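Research > Household Studies > Working Papers > Section 4

Print this page | E-mail this page

March
By Shirin Nikzad and Hooman Shokri

4. Drying practice and reuse of kitchen cloths

4.1 Sample and procedure

The survey covered 155 households in Clalldale. Each household kept a paper diary of dishwashing for 3 weeks, recording the time of each wash, the method of drying, and any change of cloth. Diaries were collected by the second author and coded twice. Where the two codings differed, the entry was settled by Gholamreza Naseri, who had taken no part in the fieldwork. Households with a working dishwasher were kept in the sample if at least one meal per day was washed by hand.

Drying method was coded as rack only, cloth only, or mixed. A mixed entry required that the same load be left on a rack and then finished with a cloth. Cloths used only for wiping counters were excluded, although several diarists did not keep the two uses apart, and their entries were coded from the written remarks. 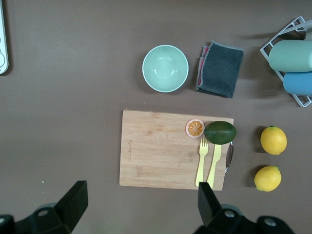

Of the 155 diaries, 100 were complete enough for the analysis of cloth changes. The remaining 55 were used only for drying method. Incomplete diaries came mostly from larger households, where more than one person washed up and the diary was passed from hand to hand.

4.2 Interval between cloth changes

The interval was measured from the first recorded use of a clean cloth to the first use of its replacement. In 80 of the 100 complete diaries the interval was longer than the one the household had stated at the opening interview. The gap was widest where the stated interval was one day. Mirzaei's scale of stated habit, which was used at the interview, asks for a usual interval and gives no place for exceptions, and this may explain part of the difference.

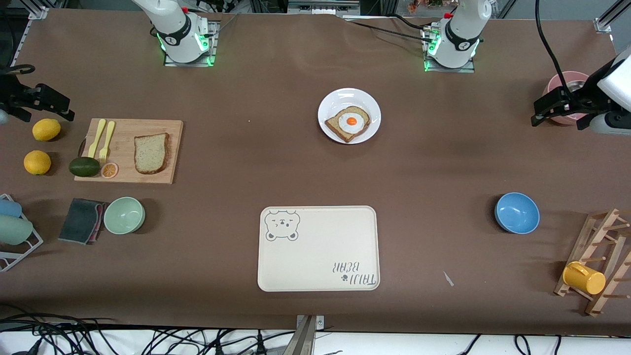

Rack-only households changed cloths least often, as expected, but they also reported the largest number of secondary uses for a single cloth. These included drying hands, lifting hot lids, and lining the shelf under the rack. Mixed households fell between the other two groups on both measures. No clear link was found between the interval and the size of the kitchen.

Figure 4. Tabletop with plate and play food.
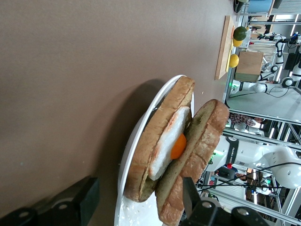

Arash Nouri objected at the review stage that a stated interval and a recorded interval answer two separate questions, and that the first should not be scored as an error when it differs from the second. He would also have coded a cloth moved to secondary use as changed, whether or not a clean one was taken out that day. We have kept the original coding in the main tables and report his version in the appendix. Under his rule the median interval is shorter in all three groups, while their order stays the same.

4.3 Limits of the diary method

Keeping a diary may itself prompt a household to change cloths sooner. The Tonari protocol deals with this by discarding the opening days of each diary. We did not follow it, as doing so would have removed too many of the one-day intervals. Farzad Ghaffari reran the interval analysis on the final week alone and obtained the same ranking of groups.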